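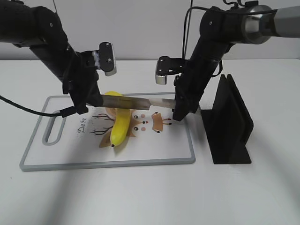 Figure 3. Two robot arms over a cutting board. Photo: Genalyn Macaraeg.

4.2 Where the overtakes happened

We logged 1301 overtakes across the 21 club races in the sample, and the first thing to say is how much fun they were to log. Saloon racing at this level is close, untidy and full of second attempts, and a pass that looks finished at the apex is often undone before the next marshal post. We counted a move as an overtake only if the new order still held at the following timing line. Moves made under yellow flags were left out, as were places gained when a car ahead spun or pulled off with a fault.

Of the total, 515 came on the opening lap. We had expected a busy first lap, but the spread within it surprised us. At Loseck, where the run from the grid to the first corner is short, drivers mostly held station through the first turn and did their passing at the hairpin, when the pack bunched up and the inside line opened. At Flindelley the pattern was the other way round. The long, slightly uphill start rewarded a clean getaway, and by the second corner the order had often settled for several laps.

Zein and Hadgu coded every race separately from the trackside video and then compared notes. Most of their disagreements were about side-by-side running, where two cars might swap the lead of their little battle four or five times without either getting properly clear. These are wonderful to watch and a headache to score! We kept to the timing-line rule throughout, which means our total is lower than a spectator's would be – anyone standing on the bank at the Chidiac chicane would have cheered plenty of passes that do not appear in our tables.

The reversed grids deserve a closer look. Organisers brought them in to give the quicker drivers some work to do, and on the wider circuits they did just that. Fast cars came through steadily, usually picking off one rival at a time under braking, and the midfield joined in as gaps appeared behind them. On the narrow circuits the same rule gave us long queues. Drivers told Liepiņa in interviews that they would sit behind a slower car and save their tyres until the last two laps, when there was less to lose by trying something bold. The lap charts back them up very nicely, with a clear bunch of late moves at Mikell in every reversed-grid race.

Grid size mattered less than we had guessed. Fuller grids produced more passes overall, as they should, but the number per car barely moved. What did make a difference was the spread of lap times in qualifying. When the field was tightly matched, drivers tried more and completed less, and the racing was all the better for it from where we stood. Section 4.3 takes up the failed attempts, which we coded in the same way from the same video.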